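Kondatside Residence: The Shared Kitchen in Pictures

Home > Residence Life > Galleries > Shared Kitchen

Published January 29, 2025

The shared kitchen at Kondatside Residence was returned to residents following a renewal of its benches, sink and storage. This gallery presents the washing-up area, together with notes on the use and care of the items kept there. It is intended for new residents, for returning residents who knew the earlier kitchen, and for families who have asked to see the facilities before an application is made.

The kitchen is open to all residents of the Farouk and Cotum wings. Cupboards and refrigerator shelves are assigned on arrival. The sink and the drying rack are not assigned and are held in common.

The sink

The former single-bowl sink was a frequent subject of comment in the annual residents' survey. Its replacement is a stainless steel double sink set into a white countertop, with a white marble backsplash behind it. The larger basin on the left is deep enough for stock pots and roasting pans. The narrower basin on the right holds the drying rack, so that water drains directly into the sink and the countertop remains free for preparing food. The high curved faucet is operated by a single lever.
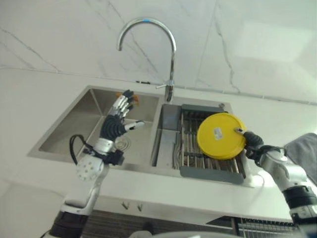

Residents are asked to scrape plates into the organics bin before washing. Food scraps, coffee grounds and cooking oil must not be put down either drain. A strainer is provided for the larger basin and should be emptied after each use. Abrasive powders and steel wool will mark the finish of the sink and are not to be used on it. A soft cloth and ordinary dish soap are sufficient for daily cleaning.

The marble behind the sink requires some additional care. Lemon juice, vinegar and tomato sauce can etch the surface if left to stand, and splashes should be wiped away promptly with a damp cloth. Vinegar-based cleaners should not be sprayed in this area.

Plates

Coloured plates were chosen for the common collection in order that they may be readily told apart from residents' own dishes. The yellow plates belong to the kitchen and are not to be taken to private rooms. Plates should be placed upright in the rack, on edge between the rods, with a space left between one plate and the next. Any plate that is chipped or cracked should be set aside and reported to the residence office, which will arrange for its replacement.

Cups

White cups are also provided for general use. The common collection comprises 300 pieces in all, including cups, plates and bowls, and is maintained through the Stusta Household Fund. Cups should be rinsed soon after use, particularly where they have held tea or coffee, as staining is difficult to remove once it has set. A paste of baking soda and water may be used on older marks. Cups left in bedrooms or study rooms should be returned to the kitchen on the same day.

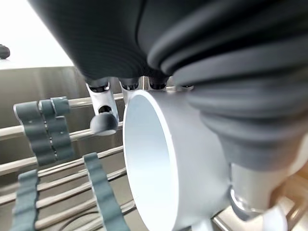 The drying rack

The rack is intended for short-term drying only. Dishes are to be put away within three hours of washing, and the rack is to be left clear overnight. Knives should be dried by hand and returned to the drawer immediately. Heavy pots and cast iron are not to be placed on the rack.

The rack is lifted out each week so that the basin beneath it can be cleaned. Residents who find it out of place at other times are asked to return it to the right-hand basin.

Further information

A printed copy of the kitchen guidelines is available from the residence office in Room 19. Requests for repairs to the faucet or drains may be submitted at the same counter during office hours. The next review of kitchen supplies will take place in May, and suggestions for additions to the common collection may be submitted in writing before that time.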